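Renting a kids' play kitchen set for a birthday, worth it??

fillora_mom
ok so turning 4 in December, 16 kids coming (I know). Place called Semaan rents out the pretend kitchen stuff by the day, bowls plates play food, the lot. They want 40 for the day plus a 200 deposit. Is that normal

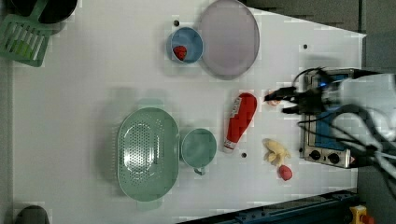
tallpaul
200 deposit on plastic strawberries is nuts. Walk away.

fillora_mom
its refundable tho

tallpaul
Refundable if every last piece comes back. With 16 four year olds. Good luck

Begoña Ibarra
We did Semaan last spring and got all of it back, minus one fork they didn't care about. Took two days to hit my card. Just read the late fee part – it's per hour and it adds up quick.

ddubs
Why rent at all. Pament has used sets all the time, buy it, resell it after. I paid 40 for a huge box and sold it for the same

fillora_mom
no room to store it, we're in a one bedroom. party is at my sisters

ddubs
so leave it at your sister's lol

fillora_mom
you have not met my sister

quietlane
Going the other way here, I don't think you need a play kitchen. Mine ignored everything at his party except the cardboard box the cake came in. 2 hours goes fast. Cake, one game, home.

Begoña Ibarra
Disagree, ours played pretend restaurant almost the whole time and the adults got to sit down. Depends on the kids I guess. I would wash it all before though, even if they say it's clean

tallpaul
Dranoson does parties with everything included, food and all

ddubs
Dranoson is 500!! for pizza and a balloon

tallpaul
Didnt say it was cheap

fillora_mom
500 is a hard no. ok leaning Semaan, going to ask if they'll take a smaller deposit. Does anyone know if they deliver or do I have to pick up

Begoña Ibarra
Pickup only when we did it. Go before 10 am, parking gets bad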